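4.2 Teaching the tool and tidying the desks

The second site was a shared office in Sudton, where Brukano holds the contract for evening cleaning and desk resetting. Resetting means that a desk used by one person during the day is put back in order for whoever books it next. The work is light but there is a lot of it. The contract covers 75 desks over two floors, and until last year it was done entirely by hand, mostly between six and nine in the evening.

Under the Kourkoulas programme, part of this work is to pass to a mobile arm known on site as Pimau. The arm learns from recordings made by the cleaning staff with a hand-held gripper. A member of staff carries out a small job with the tool, such as moving a mouse, closing a magazine or standing a cup in its place, and the recording is kept as one demonstration. The target agreed with the client was 2000 demonstrations by the end of December. All 12 members of the evening team were trained to use the tool, and recording was added to the normal shift.

We observed both the recording work and the ordinary resetting that went on beside it. In Figure 3 the tool holds a computer mouse upright between its two ribbed fingers, with the black mouse pad lying on the desk ahead of it. Mice came up often in our field notes. Staff found them harder to handle with the gripper than by hand, and several had worked out their own way of turning the wrist so that the mouse would come down level.

Figure 3. Mouse held in the hand-held gripper at a shared desk.

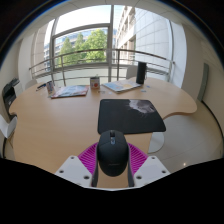 Does recording count as cleaning work or as something else?

Staff gave different answers, and the contract gave none. It listed recording under "other duties as required", at the same hourly rate as cleaning. Seven of the team told us they saw it as a separate job that needed care and practice, and that it should be paid as one. The others were less concerned with the rate than with time. An evening spent recording left the same number of desks to be reset, and in the first weeks the shift often ran over.

Anahera Kerslake, the shift lead, changed this in the autumn. She asked for a recording session outside the normal rota, and the first was held on 6th October, a Saturday, when the office was closed. Those who came were paid for the extra hours. After that the team recorded at weekends and reset desks on weekday evenings, and complaints about late finishes dropped away. Kerslake described the new arrangement to us as "two jobs, with a line between them". She also pointed out that it suited people without children better than people with them. Four of the team never took a weekend session.

A second change concerned judgement. When people reset a desk by hand, they make many small decisions that are not written down anywhere. They leave a magazine open if it looks as though somebody means to come back to it. They move a mug only if it is plainly finished with. The programme needed a rule for each of these cases, and the rules were drawn up by the Kourkoulas engineers after a single walk round the building. Some did not match what the cleaners did. A desk such as the one in Figure 4, with a mouse and its pad on one side and mugs, reading matter and other small items further back, could be reset in several ways that staff would all have called correct.

Figure 4. Items on a shared desk, with the open fingers of the gripper in the foreground.
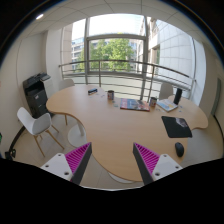 The team's first response was to follow the written rules while recording and their own habits the rest of the time. This worked for a few weeks. It then became a problem for newer staff, who had learnt the rules from the recording sessions and applied them everywhere. Two desk users complained that papers they had left out on purpose had been stacked and put to one side. The older members of the team were asked to explain, and felt they were being blamed for instructions they had not written.

Brukano responded by letting staff mark a demonstration as doubtful and add a spoken note. In the month after this was brought in, 41 demonstrations were marked. Most of the notes dealt with personal belongings, and a smaller group with items that might be rubbish. The engineers changed three of their rules as a result. Staff were told of the changes by a notice in the cleaners' cupboard, and the notes themselves were not discussed with them. We return to this point in Section 5, where we compare the site with the warehouse studied earlier.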